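Memorial Bench & Remembrance Supper — planning meeting minutes
October 3, 2024
14 comments
Share

I took the notes again, so blame me for the spelling. We met in the back room at Gondlow and got going once the coffee was poured.

First thing, the memorial wall. The stonecutters at Larkik sent their quote for the new plaque, and it came to $928 with the lettering. I thought that was fair, and we voted yes — no arguments, which was nice! The families who lost someone since August will each get a letter asking how they'd like the name to read (nicknames are fine, ranks too if they served).

Next, the remembrance supper. We're planning on 100 people. Sustero has offered us the hall for 5 hours, and I said we should grab it before the holiday parties do. Bukhari will do the rice and the lamb, and the rest is potluck like always.
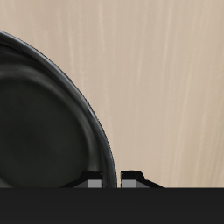

We still need 12 folks to read names during the candle part. I signed up and I'll probably cry through my whole page, but so be it. Anybody who wants a story told about their person should send it to me in writing, one page or less please — last year ran very long.

The old guest books were brought up and we ran out of time, so they go first on the list at the next meeting. I still have the key to the cabinet.

Shares 12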